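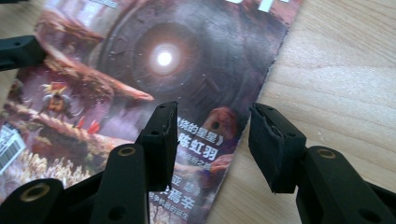 Periodicals: changes to storage and binding

Print this item | E-mail this item

Glossy back issues are moving from the Simiyu annex to the Hilen reading room in March. Coated paper blocks when it is stored damp: the clay surface softens, adjacent pages bond, and the sheets tear when pulled apart. Relative humidity in the annex reached 62 percent last summer, too high for coated stock. Uncoated journals will stay where they are. 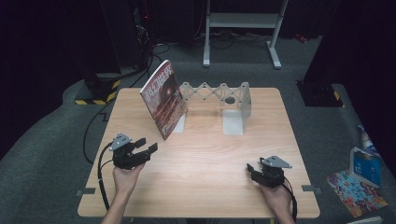

Issues of fewer than 400 pages will be kept unbound in boxes, upright and fully supported. A half-filled box lets the spines curve, so spacers must be added before it is shelved. Saddle-stitched titles with rusted staples go to Lungile Coetzee for resewing in linen thread. Allow four weeks.

Requests for foreign-language titles should give the volume and issue number as printed, plus the romanized title if known. Requests received by noon are filled the same day.

Related items
Uvberg map cases: new drawer labels
Indeo catalog export, field 402
Microfilm reader hours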